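Scuffs on a shiny yellow storage container — worth trying to get out?

Posted by Grellow

I've been sorting out the spare room since June and I've got to the storage containers. They're the glossy yellowy-orange sort, and I'm really fond of them because they're the only cheerful thing in there. I bought them secondhand from a lady in Torthorpe who was moving, 4 of them for next to nothing, and I didn't look very closely at the time (I was too busy working out how to get them home on the bus!).

Anyway, one has a patch of small greyish-brown scuffs on it and a bit of damage on the rim. I've had a go with washing-up liquid and a soft cloth and I can't say I'm thrilled. 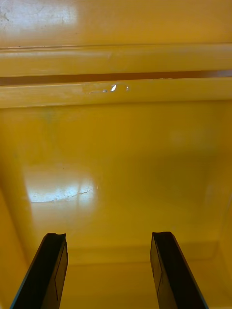

I don't want to make it worse by scrubbing away the shine. Would bicarb be all right, or is that too rough? And is there anything to be done about a rim, or do I just turn that side to the wall?

Urrego
1531 posts

Bicarb's fine if you make it into a runny paste and go gently with a fingertip in a damp cloth. Try it on the bottom first, and stop if it starts to look cloudy. I did five toy boxes like this last winter and the grey marks mostly lifted — they were rubbed off from something else, I think, and hadn't gone into the surface. Two of them had proper scratches and those stayed put. Keep well away from the green side of the sponge, I ruined a lovely red bread bin that way and I'm still cross about it.

I'd leave the rim alone unless it's sharp. If it catches your sleeve, a tiny bit of very fine sandpaper just on that spot, but it'll go dull where you've rubbed.

Cleseo
2 posts

turn it to the wall. mine are all scratched and they still hold the jumpers

Grellow

Thanks both! Going to try the paste tonight once the kettle's been on, and if it goes wrong it's facing the wall.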